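Ticket 200: Gray marks on white tabletop, will not come off
Opened by: Kristine Barredo, Harkberg, second floor
Priority: Low (changed from Urgent by Facilities)

Thursday, 9:10. Table wiped with damp cloth. Cloth now gray. Table also still gray.

9:40. Tried dish soap and warm water. Smudges moved slightly to the left, where they seem happier.

11:15. Facilities suggested Yip cream cleaner. Applied, waited 13 minutes, rinsed. Lost one coffee ring I had grown fond of. Dark specks unaffected.

14:00. Melamine sponge, about 18 strokes on a test corner. Some improvement. My elbow has opened its own ticket.

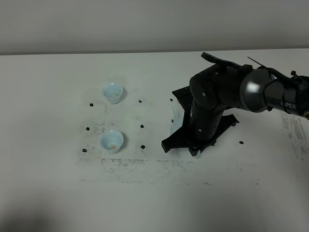 Facilities asks whether the stain is "general wear." General wear would be spread out, and ours has favorites. The worst of it runs in a band beside the two light blue cups, with another band below them, all fine dark specks. The long diagonal streaks at the right edge are a separate complaint and I will log them as such. Yes, the cups need washing too, there is residue in the bottom of both.

15:30. Facilities reply: try the sponge on the rest of the table. Ticket set to Pending Customer Elbow.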